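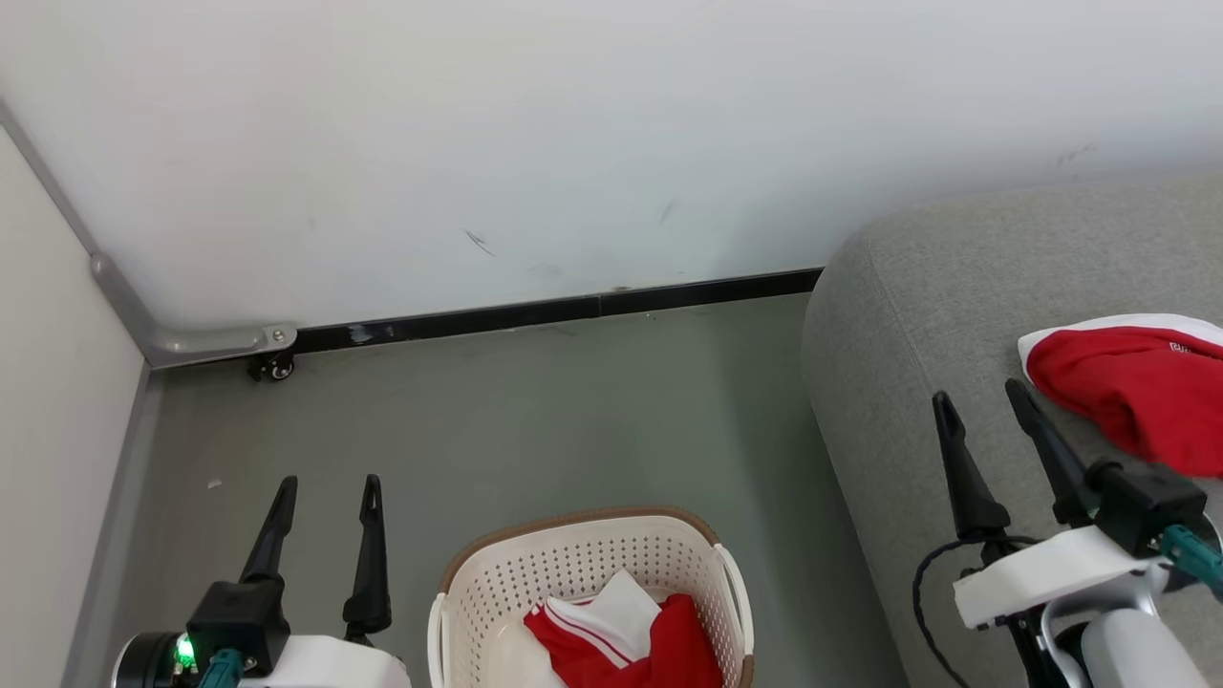
Figure 3. Laundry task setup, head camera view. The left and right grippers, the basket and a garment on the sofa seat are visible.

4.2 Workspace and task layout

The two-arm platform was assembled in a shared workshop at Prirbridge from purchased joint modules and parts made on site. The laundry task was added after the tabletop tasks of Section 4.1 had been completed, and it uses the same arms, grippers and control software (Vashisht, release 7). The only hardware change was a longer cable loop on each forearm, fitted after the original loop limited wrist rotation at full reach.

The task takes place between a sofa and a wall. A perforated laundry basket stands on the floor, and garments are placed on the seat or in the basket according to the trial sheet. The operator moves garments between the two locations with either arm. Floor positions are not marked with tape. Early trials with tape produced policies that followed the tape edge, and performance fell when it was removed.

Garments were limited to soft items without zippers or rigid buttons. Red and white items were preferred for the first collection block because they separate well from gray upholstery in the color channels. Darker items were introduced in September and are reported separately in Section 5.

4.3 Wrist view

Each trial is recorded from the head camera and from a small camera mounted at the wrist. The head view gives the relation between basket, sofa and both arms, but it loses the contents of the basket whenever a forearm passes over the rim.

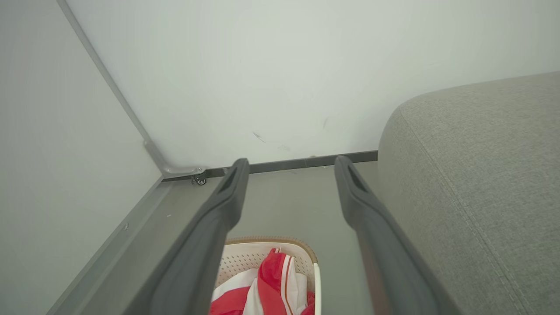 The wrist camera was therefore treated as the main input during the approach phase. Its mounting angle was set so that both fingertips remain in view when the gripper is open, which allows the gap to be estimated without reading the motor encoder. The bracket is a revision of the Fasine design, shortened to clear the armrest.

A total of 2,877 trials were recorded, of which 762 were set aside for evaluation. Trials were discarded if either video stream dropped for over 3 seconds. Labels were entered by Mamta Malhotra using the Brarnon annotation tool, with one label per grasp attempt. Attempts in which a garment was lifted and then released outside the target were labeled as failures, even where a second attempt succeeded.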